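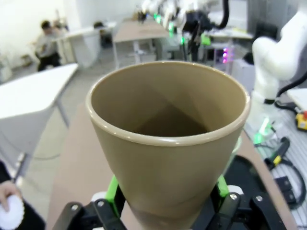 Cups, coasters and one black tray

I've wanted to do a page on setting out drinks for ages, and Thursday finally gave me the excuse. Kiri Tapsell asked me to sort out the cups for our September get-together, and I do love a job like that! No fancy glassware, just tapered cups in soft, muddy colours and a tray to put them on. We've got 200 people coming through over the afternoon (in batches, thank goodness), so I wanted something simple enough to repeat without thinking.

The colours took the longest. Thu Phan was all for bright red, Catriona Yule wanted plain white, and I kept coming back to tan with a bit of pale green. Tan on its own is a touch gloomy, I think – the green cheers it up no end.

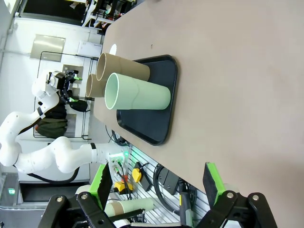
Black was the right choice for the tray as well. I did look at a lovely pale one from Drakelberg, but everything I put on it seemed to vanish. A raised rim is a must if you're carrying things any distance, and rounded corners are much kinder on the hip when you misjudge a doorway (I always do).

Then there are the coasters. I bought a pack of 300, so if anyone needs paper coasters before Christmas, please shout.

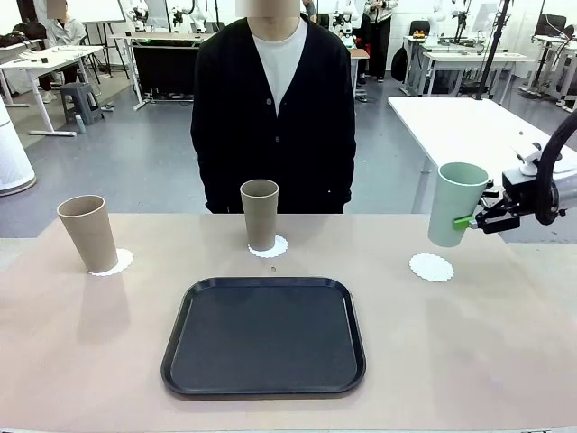

Scalloped coasters in a row, with the pale green cup up in the air and the tray waiting in front.

I'm very taken with that wavy edge. Tài Ung says they remind him of his gran's cake plates, and now I can't see anything else. They do slide about a bit on a smooth table, so I put mine down last and leave a good hand's width between them.
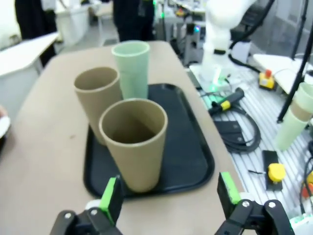 Grouping them is a matter of taste, of course. I like a cluster with the green at the back and plenty of tray left over, so there's somewhere to put a spoon or a biscuit. Hòa Đồng prefers straight lines and has told me so more than once! We'll probably do half the trays his way and see which ones get emptied first.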